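Print this topic | E-mail this topic

Etiquette and Everyday Manners > At the table

Where do you put the chopsticks when you are finished?

ustyna_p wrote:

Good evening to all. I moved to Garness in March and I rent a room with a family who eat with chopsticks almost every evening. I grew up with fork and spoon, so I am still learning. The eating itself goes well now. My difficulty is with the end of the meal. I never know where to put the chopsticks, and I do not want to be the guest who is rude every night and is never told about it.

I have read three different answers. One says across the top of the bowl. One says never across the bowl. One says only on a rest, but in this house there are no rests. The family is very kind and says "anywhere, anywhere," which does not help me. What do you do at home?

Ustyna Pasichnyk

hrynyshyn_m wrote:

Welcome, Ustyna. I have the same history as you, only longer. My wife's mother is Japanese and I have eaten at her table for 10 years. Her rule is simple. If there is a rest, use the rest. If there is no rest, lay them side by side on the edge of the tray or on a small dish, with the tips to the left. Across the bowl is not good for her, it says "I do not want more." And never standing up in the rice. That one is serious, it belongs to funerals.

But please ask which country the family's manners come from. What is rude in one house can be normal in the next one.

teapot73 wrote:

I think people worry too much about this. I lived in Mendoza for a long time and our cook was from Guangdong. Across the bowl, every meal, all of us. If somebody had told her it was rude, she would have laughed at them. The family said "anywhere," so believe them.

ustyna_p wrote:

Thank you both. The grandmother is from Korea, and the son-in-law's parents are from Japan. So I have two sets of manners at one table, and maybe this is why they say "anywhere."

hrynyshyn_m wrote:

Then watch the grandmother. In Korea, as I was taught, the oldest person lifts the spoon first and you wait for her. The spoon and the chopsticks lie on the right side, and when you finish you put them back where they were at the beginning. I would follow her in everything and let the son-in-law smile.

I do not agree with teapot73 that "anywhere" means anywhere. A polite host says this to every guest. My mother-in-law said it to me for 7 months before she moved my chopsticks with her own hand.
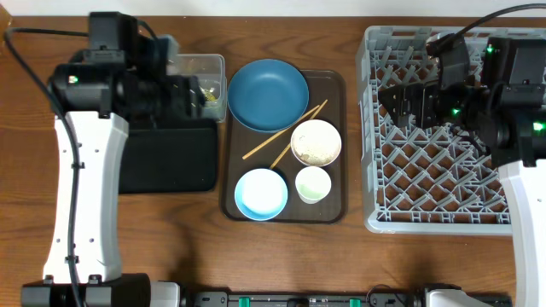 There is also the matter of crossing, which I learned late and with some shame. In my mother-in-law's house you do not leave the two sticks in the form of an X, on the table or anywhere else. I used to drop them any way they fell, and in the middle of a tray they end up just as you see them here, one over the other, with the plate close by. She said it looks careless, and also that her own mother connected it with bad luck. Parallel and together is the whole rule. It takes one second, and I have never met a family who minded it.

teapot73 wrote:

Fine, but I have seen crossed chopsticks in a dim sum restaurant, and there it only meant that the person had finished. My cook did it too when she wanted the bill on her days off. So again it depends on the house. I agree about the rice, I give you that one 100 percent.

hrynyshyn_m wrote:

I did not know that about the bill. Good to learn. But for Ustyna, who does not sit in a restaurant, I would still keep them parallel.

mossy_kettle wrote:

May I add a practical thing? If the house has no rests, you can buy a set as a small gift. I found plain ceramic ones in the kitchen shop in Cerketlow, the one next to Vernalura bakery. They cost very little, and then the question is solved for everybody. If you eat with disposable chopsticks, you can also fold the paper sleeve into a little rest.

teapot73 wrote:

A gift could look like a complaint. "Your table is missing something."

mossy_kettle wrote:

Only if you give it with a long face. I gave mine with a box of cookies.

ustyna_p wrote:

Small report. Last night I waited for the grandmother, and when I finished I laid mine on the right side, together, like hers. She did not say anything, but she gave me the last piece of fish. I do not know if these two facts are connected. I will look at the shop in Cerketlow on Saturday. Does somebody know if it is open in the afternoon?

mossy_kettle wrote:

Until four, I believe. Go before lunch if you can, the parking there is terrible.

Print this topic | E-mail this topic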